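Workshop > Tips > Bench & Packing > Working next to the grippers

Print this page | E-mail this page

Tips for sharing a table with the grippers

Quick ones, typed between shifts. We started on gripper work at Wultamari in July and the job is different now. Less lifting, more setting up and watching. Add yours.

Clear the table first. Only what the task needs. Every extra thing gets bumped sooner or later.

Wipe the pads at the start of shift. Damp cloth, no cleaner – the spray we use on benches leaves a film and light boxes slide right out.

Foam boxes: grip low and square. Corners chip. Don't squeeze harder to fix a bad angle, back off and come in again.

Bottles with pumps – go for the body, never the neck. Turn the pump head away from you.

Busy cloth under the work? Fine for practice, but pull it tight. A wrinkle will catch a fingertip. Tape the corners underneath if it creeps.

Hands. The hand-held ones are lighter than they look for the first 10 minutes, then your wrist knows all about it. Swap sides. Swap people. We do nine runs then a break, and the break is a real one, away from the table.

Tall stuff at the back, flat stuff in front. Saves knocking things over on the way in.

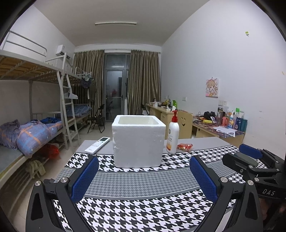 Pace. Pista line did 172 boxes on the first full shift and everbody went home with sore shoulders from tensing up. Slow is OK. The count comes up by itself after about 5 shifts.

Write down the misses. Time, item, what the grip looked like. Old packing sheets are fine for this, use the backs.

If your old station went to the machine, ask for the setup training early. Kruger bench filled up fast and teh second round wasn't till a lot later. Packers make good setup people, they allready know which box is going to be trouble.

Screws – check the pivots at end of shift. Finger tight is not tight.

Spare pads are in the Pevivard drawer, left side. Sign for them please.

Print this page | E-mail this page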